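Saskia Costigan
Thread on kitchen scale drift, with numbers from my own bench.

1/ A scale that reads zero when empty can still be wrong under load. Zero error and span error are separate faults. The tare button only fixes the first.

2/ Span check: put a known mass on the platform, wait for the reading to settle, write it down. I use a 400 g check weight from Lahlou. My old Weseo read 294. The load cell was finished and no reset brought it back.
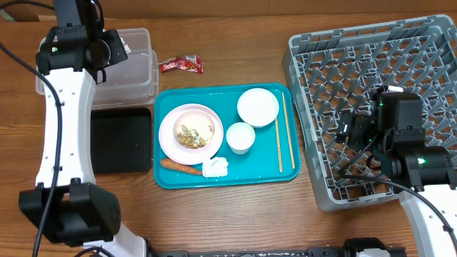 Repeat the check at each corner of the platform. If the corners disagree by more than 2 g, suspect a bent mount or a foot that isn't touching the counter.

3/ Tare drift. Cheap scales re-zero themselves when the load changes slowly. Pour rice or seeds in a thin stream and part of it never gets counted. Add in larger steps, or lift the container and set it back down before you trust the total.
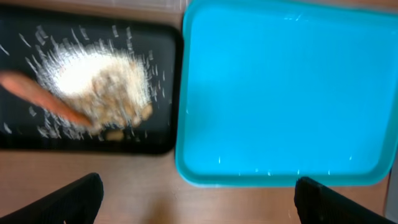

4/ Temperature. Strain gauges shift as they warm up. Let the scale sit in the room for 40 minutes before calibrating, longer if it lives in a cold pantry.

5/ Batteries. Low voltage usually shows up as a slow creep well before the warning icon. Swap them first, then recheck span.

6/ The Clellden manual has the calibration key sequence in the back. Flirnside hides theirs under the battery cover. Will post both once I've typed them up.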